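Our Invitations, Finally Printed

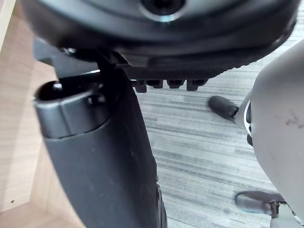

Under the office chair.

My sister is getting married in December and I promised to take care of the invitations. I thought it would be a small work of one Sunday. It took me more than 2 weeks.

First I ordered samples from Restinby. The paper was thick and pleasant to touch, but the gold letters were so thin that my mother could not read the address. Then I tried Punero – they have simple designs, and you can change the color of the border yourself. We chose dark green. My sister wanted also a small leaf in the corner, and after five versions of this leaf we went back to the first one.

For the envelopes I went to Skukel, the stationery store near the station. They do not print names, so I am writing them by hand every evening at the desk. My handwriting becomes worse after nine o'clock, therefore I stop then.

One advice: ask for a printed proof before you pay. On the screen our green looked like a forest, and on paper it was almost black. They corrected it without extra cost.

Next I must think about the place cards.

Print this post | E-mail this post

Comments

greenribbon: Did you use a special pen for the envelopes? Mine always smears on shiny paper.

Coutinho Cards fan: Dark green is lovely for winter! Please show us the place cards too.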